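# Trarnance Robotics Club: Questions We Keep Getting

We meet Monday after the last bell and stay until the building asks us to leave.

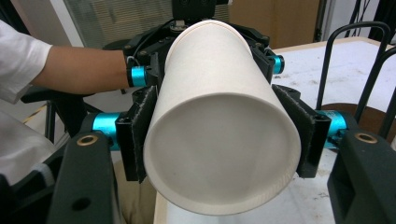 Most of what follows came out of our inbox, cleaned up for spelling and tone.

### Do I need to know how to code?

No. You need to know how to hold a screwdriver and how to admit which end of it you dropped. Coding starts in the second month, when you're too invested to quit.

### What does this season's task involve?

Paper cups. Jaklow, our spring contest, wants them picked up, moved and set down in the same shape they started in. It sounds easy, and everyone says so exactly once. Last year's team went through 1447 cups in practice. We recycle.

### Why do beginners work the gripper by hand first?

You learn how hard to squeeze. A cup will forgive a light grip and will fold under a proud one. After some 70 tries your hands get the idea, and then you can start explaining it to a motor — a much slower student.

### What does it cost?

$59 for the season, parts included. Snacks are separate and a matter of conscience.

### Which team will I be on?

We run 2: Demirtaş builds, Liduvov programs. You may switch any time before May. Each team will tell you the other one caused the problem.

### Can I take a gripper home?

No.

### Can I take a cup home?

Please do. Bring a bag.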